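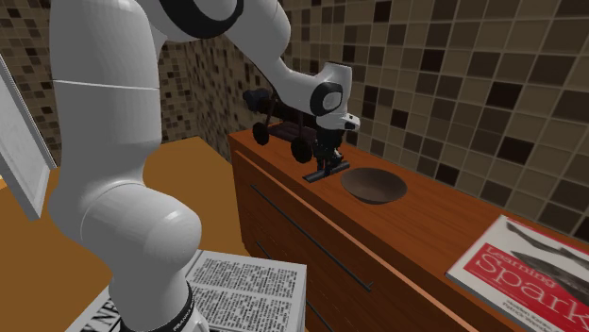
What did Jesus read from in the synagogue at Nazareth?

A scroll. Luke 4:17 says the book of the prophet Isaiah was handed to him, and that he opened it and found the place where the words he wanted were written. Books with pages sewn along one edge were not yet used for the Scriptures, so "opened" here means unrolled.

The passage he read is in what we call Isaiah 61, close to the end of a 66-chapter book. A reader holding the scroll of Isaiah had to wind through nearly all of it to get there. There were no chapter or verse numbers to look for. Chapter divisions came into use in the Middle Ages and verse numbers after that. He had to know the text well enough to recognize where he was.

The Perkanum Isaiah Scroll was made so that a class can see this for itself. It is a full-length Hebrew Isaiah in columns, read from right to left, printed on heavy cotton paper and sewn from separate sheets. Unrolled, it measures 732 cm, or 24 feet. It stands 22 cm high, which is a little shorter than most of the ancient ones but fits on an ordinary bookshelf when rolled.

Item number: 762
Length: 732 cm
Height: 22 cm
Material: cotton paper, linen thread
Text: Hebrew, consonants only
Supplied with: linen wrap, storage tube, teacher's booklet in English
Price: $174, shipping extra

The scroll has no wooden rollers. The rollers seen in synagogues today belong to a later practice, and the Isaiah scroll found near Qumran in 1947 had none. You hold the rolled part in one hand and draw the next columns out with the other. Most people get the hang of it in a few minutes.

The printed text has no vowel points, as in the old scrolls. Readers of Hebrew who learned from a pointed Bible will find it slow at first. The booklet has a column-by-column guide showing which chapters fall where, so a teacher with no Hebrew can still find Isaiah 6, 40, 53 or 61 and tell the class what they are looking at. 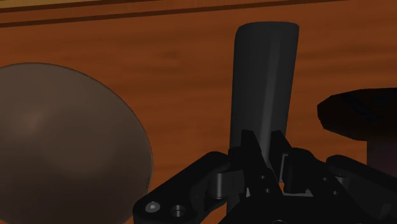
Clotari, Tue 16 February

The second printing is now in stock and orders are going out again. Back orders are being filled first. If you ordered before the new year and have moved, please write to us with the new address.

There are two changes from the first printing. The seams are now sewn with a longer stitch, which lets the sheets lie flatter on a table. The first sheet also has a blank margin ahead of column one, so that handling wears the margin and leaves the writing alone. Ancient scrolls often had a blank strip like this for the same purpose.

The booklet was written by Dorota Brzozowska and has been revised for this printing. It covers how skins were prepared and ruled, what the ink was made of (mostly soot and gum), how scribes dealt with mistakes, and why the Ethiopian official in Acts 8 could be reading Isaiah in his chariot. The section on Acts 8 is new. It points out that Philip heard him reading, because people commonly read aloud even when alone, and it deals with the question of whether the man's copy was in Greek. The words quoted in Acts follow the Greek translation closely, so it very likely was.

Some customers have asked for a Greek Isaiah to go with the Hebrew one. Agustina Ledesma is preparing the columns for it now – we hope to have a sample sheet in April and will put a price on this page when we have one.
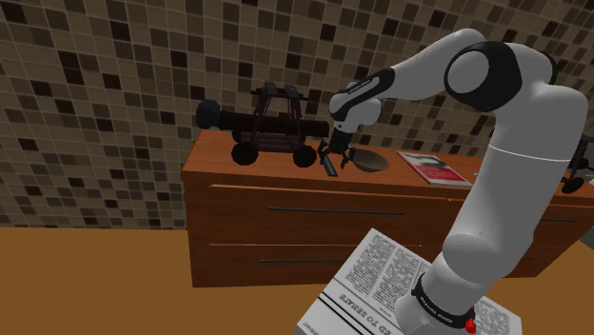
The Greek scroll will be the same height as the Hebrew, so the two can be kept together, and it will read from left to right. It will be written in capitals with no spaces between words. We have not decided whether to include the divine name in Hebrew letters, as a few early Greek copies do, or to print the Greek word for Lord throughout. If you teach this material and have a view, we would like to hear it.

Care and use

Wash and dry your hands before use. Do not lay the scroll on a damp table or leave it in the sun. When you have finished, roll it back to the beginning, with the writing on the inside, and tie the wrap loosely. Small tears can be mended from the back with Japanese paper and wheat paste. Do not use clear tape.

The scroll is a teaching copy and is not kosher for synagogue reading.

Single practice sheets, ruled but with no text, are sold by Papadakis in packs under the name Nallel. They take ordinary calligraphy ink and a reed pen.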